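Section 7. Hanging the cloth and fitting the small parts

Before you start: the Kerkora leaflet says this takes no time at all. Allow an evening, and do it in good light. White parts on a white surface are easy to lose.

1. Clear the surface and wipe it down. The leaflet recommends Royer spray for this. A damp rag does the same job.

2. Tip the small parts out of their bag and set them down one at a time. Do not trust the parts list, which was written for the older Surken set.

3. Turn each piece until you can see its lower edge. Pieces with little bumps along a rounded bottom go with the bumps facing down. 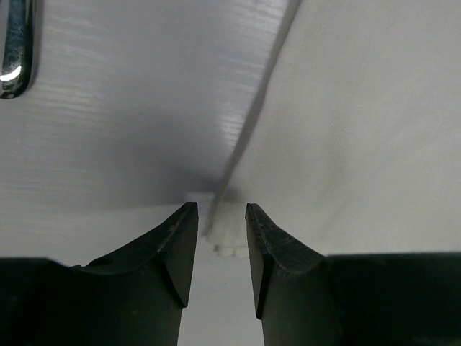
Fig. 7a. Small white piece with the bumpy lower edge.

CAUTION: Do not force a piece that will not seat. "Snap-fit" is the maker's word, and we have broken enough of them to doubt it.

4. Hang the cloth by its top edge and let it drop. It should fall in soft folds. The leaflet shows it perfectly flat, and we have never managed that.

5. Check the bottom of the cloth. A bunched lower fold is fine as long as it hangs clear of the surface below. If it drags, raise the cloth and look again.

NOTE: Look the fabric over for marks before you adjust anything else. Small pink spots are easy to miss in a white weave. Siyabonga Hlongwane tried the Flaltlow stain stick on a spare and got a larger, paler spot. Cold water and plain soap first.

6. Leave everything hanging overnight. The cloth is sold as good for 300 washes. We stopped keeping track long before that and can't confirm it. 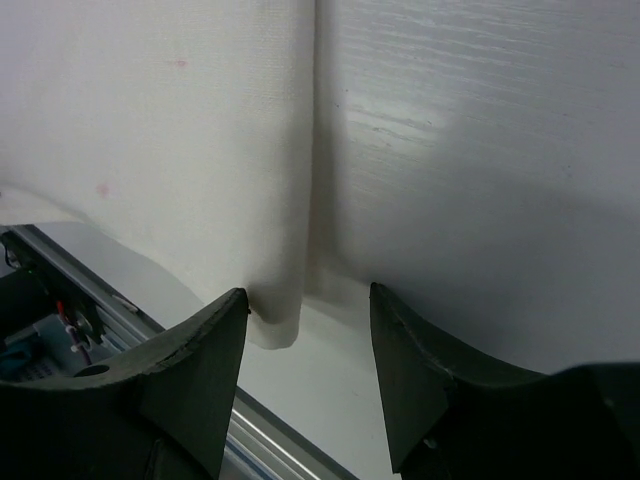 Does the cloth need ironing before it goes up?
Only if the creases bother you. Most of them drop out by morning, and the "crease-free" finish on the label makes little difference that we could find. Use a cool iron on the back if you must.

7. Put leftover pieces back in the bag and write the set number on it. Radoslava Kratochvíl's set is 620, and parts from other numbers may look the same without fitting.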